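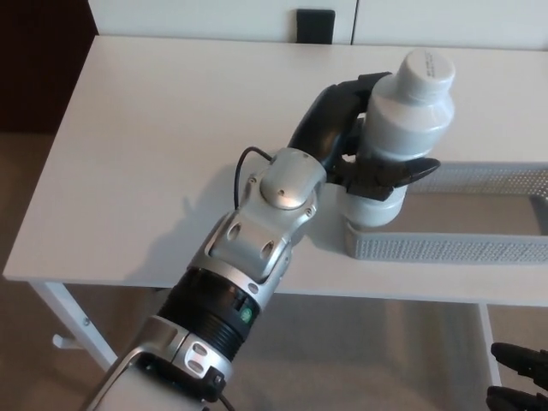 4.2. Planificación del equipamiento

El presupuesto de la celda de manipulación se redactó tres veces. En la primera versión figuraban los brazos; en la segunda, los brazos y las manos; en la tercera alguien se acordó de los repuestos. El proveedor, Tririk, cotiza cada dedo de recambio a 900 euros, cifra que conviene leer sentado. Keskin ofrecía una pinza paralela por 800 euros completa, pero la tarea de referencia (pasar envases de una mesa a una cesta) se definió para manos de varios dedos y el proyecto Brindar ya lo había prometido por escrito.

La partida de objetos y mobiliario resultó la más barata y la más discutida. Compras pidió 17 firmas para una mesa blanca y una cesta perforada, y ninguna para el contrato de mantenimiento, que asciende a 3000 euros anuales.
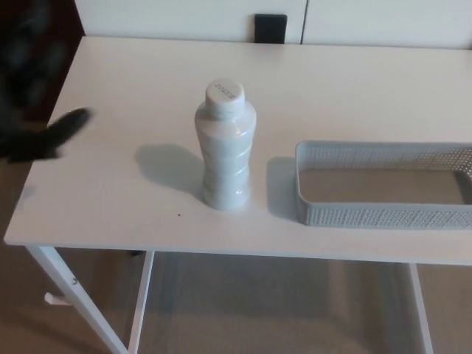

Figura 3. Botella blanca con tapón de rosca y cesta gris sobre la mesa de trabajo.

Nélida Domínguez objetó, al revisar el borrador, que amortizar las manos en el mismo plazo que los brazos era un acto de fe, y propuso separar ambas líneas. Se aceptó la objeción y se rehízo la tabla de costes. El plazo de las manos quedó en la mitad, con lo cual el total anual empeoró y la tabla ganó en credibilidad. La oferta de Pudham, recibida en diciembre con el ejercicio cerrado, se deja para la próxima convocatoria.

Última actualización: diciembre
Contacto | © Proyecto Brindar | Volver arriba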